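Talk notes: Small Kitchens, Large Opinions
Mascombe evening session, June

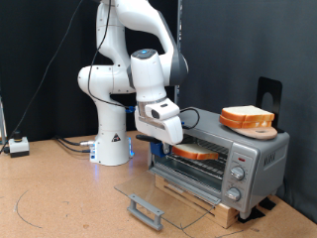

Slide 1. Silver toaster oven, door open.

Wait for latecomers. Tiburcio Contreras gets the lights.

Open with the Galindo apartment: 84 square feet of kitchen, 14 of them counter. The listing said "chef's."

Next, storage. Ask who owns a fondue set. Pause. Let them feel it.

Rent story (skip if Melquiades Cisneros is in the room, he was the landlord). I paid 492 a month and the fridge opened into the bathroom.

Shelves: go up to the ceiling, buy a stool, apologize to your knees.

Questions till 8:30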